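## 3. Reparto de frecuencias en la emisora Alvarado

El tercer bloque del trabajo analiza la programación local de la emisora tras la incorporación de la señal secundaria Clollimora. Se revisaron 541 fichas de emisión, correspondientes a mayo, y se clasificaron en 9 categorías según el origen del contenido.

La señal principal conserva los informativos. La secundaria emite sobre todo redifusiones - en su mayoría compradas a Trurnovau - y un magacín vespertino de producción propia.

C. Guerra codificó las fichas; las dudosas se revisaron en grupo. 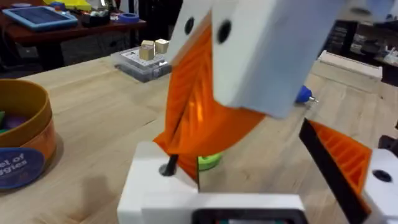 Quedan fuera del recuento los cortes publicitarios y las desconexiones para Clurkport, cuyo registro está incompleto. El límite de la hoja de cálculo se fijó en 2000 filas.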